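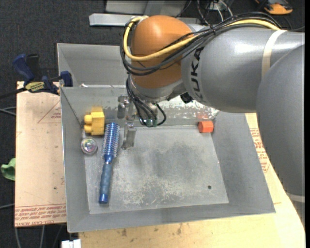 *Shallow sheet-metal bin with sloped side walls and a flat floor plate. A yellow plastic building block rests against the back wall.*

**FOR IMMEDIATE RELEASE**

# Steretti adds shallow sloped-wall bin to Salstead bench storage range

**FINOMCOMBE, December** – Steretti, a fabricator of sheet-metal storage for workshops, schools and sorting rooms, has added a shallow, wide-format bin to its Salstead range. The bin is intended for mixed small items that are placed, sorted and retrieved from above on a standard-height bench. Orders open to existing account holders this month and to all other customers once the first production run has been allocated.

The Salstead range was previously limited to deep, straight-sided bins for shelving. Those bins stack closely but are poorly suited to bench use. Items collect along the base of the wall, where the junction of wall and floor is difficult to reach by hand, and the depth obstructs the view of anything lying close to the near side.

The new bin is wide and low, with walls that angle outward from a flat rectangular floor. The slope gives access to items lying in the corners and opens up the line of sight from a seated or standing position. The floor plate has no ribs or dividers, so blocks, fittings and similar pieces can sit flat or be turned over without catching.

"Most of the work went into the corner," said Védís Frandsen, product engineer at Steretti. "A toy brick will go into a corner and stay there. With a vertical wall you end up tipping the whole bin to get it out. We tested 12 wall angles before settling on one that kept a usable floor area and still let you get your fingers behind the part."

**Finish and wear**

The bin is supplied in plain grey metal. No coloured or powder-coated version is planned. Steretti considered a painted interior during development and rejected it on maintenance grounds, as chipped paint can contaminate small parts and requires periodic touch-up.

Customers should expect the floor plate to mark. Scuffs, scratches and darker smudged areas are normal on an uncoated working surface and are not covered as defects under the Salstead warranty. Dents that prevent the floor from sitting level on the bench are covered for five years from delivery. Cleaning is by damp cloth and mild detergent. Abrasive pads should not be used on the walls.

**Trial use**

Trial bins were placed with Valderrama, a supplier of sorting kits and construction toys, where they were used at the returns bench. Returned sets arrive as mixed lots and are emptied into the bin by the handful, checked, and moved to labelled tubs.

"We had been using cardboard trays, which sag, and a couple of old baking sheets, which have no height at all," said Hernán Ospina, returns supervisor at Valderrama. "The metal ones stay put. My one complaint is noise. Empty a full bag of bricks into it and the whole room knows. We now lower the bag to the floor of the bin before opening it."

Steretti evaluated a removable felt liner in response to the comment on noise. It has been left out of the launch specification. The liner held dust and moved when items were dragged across it. A bonded rubber foot for the underside remains under evaluation.

**Ordering**

The bin is sold singly or in packs of three. Standard lead time is 15 working days from confirmation of order, with collection available from the Finomcombe works by arrangement. Replacement label holders from the existing Salstead shelving range do not fit the sloped wall. A clip-on version is in preparation and will be listed separately.

Sample bins can be requested by schools and registered repair workshops through the Steretti sales desk. Return freight on samples is payable by the customer.

**Contact**

Védís Frandsen, Product Engineering
Steretti, Finomcombe

– 30 –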